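Filed under: Festivals & Events / Submissions / Help

Frequently Asked Questions: Darkport Short Film Festival

Share (25)

The following answers apply to filmmakers, producers and distributors who wish to submit work to the Darkport Short Film Festival, held each November at the Sadeghi Cinema and the Trirudport Arts Hall. Entrants should read this page in full before completing the submission form. The Regulations take precedence where the two differ.

Who may submit a film?

The competition is open to directors of any nationality. A director may be represented by a producer, school or sales agent, provided that written authorization is attached to the form. Directors who are under 18 when the form is submitted must include the signature of a parent or legal guardian.

How long may a film be?

Films in the main competition may run no longer than 25 minutes, including opening titles and end credits. Longer works are not considered, and the festival does not accept shortened versions prepared for selection purposes only. The copy submitted must be the copy intended for public screening.

How many films may one director enter?

Each director may enter up to three films in a single edition. A separate form is required for each. Co-directed films count toward the total of every director named in the credits.

Are unfinished films accepted?

Works in progress may be submitted if the picture edit is locked. Temporary music, uncorrected color and missing visual effects are permitted at this stage and should be listed in the notes field. If the film is selected, the finished version must reach the print office by the date given in the invitation letter.

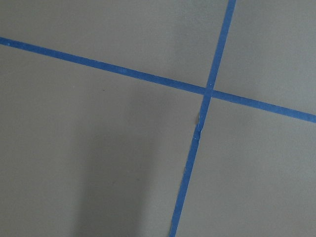 In what language must a film be presented?

Films may be in any language. Those with dialogue in a language other than English must carry English subtitles, either burned into the picture or supplied as a separate subtitle file. The festival does not translate dialogue lists on behalf of entrants.

Does the festival require a premiere?

World and international premieres are preferred in the main competition, but a film will not be excluded on account of earlier festival screenings. Films that have been made freely available online in full are eligible only for the non-competitive Open Program. Password-protected links sent to programmers or press are not treated as public release.

How are films selected, and by whom?

A selection panel chaired by Mehrangiz Bagheri, Head of Programming, reviews all eligible entries. Each film is watched in full by at least 2 members of the panel. The competition jury is appointed separately and takes no part in selection. The panel is unable to provide written comments on individual films.

What prizes are awarded?

The Skoltier Prize for Best Short Film carries an award of $4,000, payable to the director. Where a film has more than one director, the sum is divided equally. Prizes for Cinematography and for Best Student Film consist of a certificate and an invitation to the following edition. Bank charges and taxes are the responsibility of the recipient.

May a film be withdrawn after selection?

A film may be withdrawn in writing at any time before the selection is announced. Once the program has been published, withdrawal requires the agreement of the Head of Programming. Submission fees are not refunded in either case.

Will the festival cover travel and lodging?

One representative of each film in competition is offered three nights of lodging in Darkport. Travel costs are not covered. Letters in support of a visa application can be issued on request after the invitation has been accepted.

Questions not covered on this page may be sent to the Submissions Office through the contact form. Please include the film title and entry reference in all correspondence.

Contact | Regulations | Press | Privacy
© Darkport Short Film Festival. All rights reserved.
Back to top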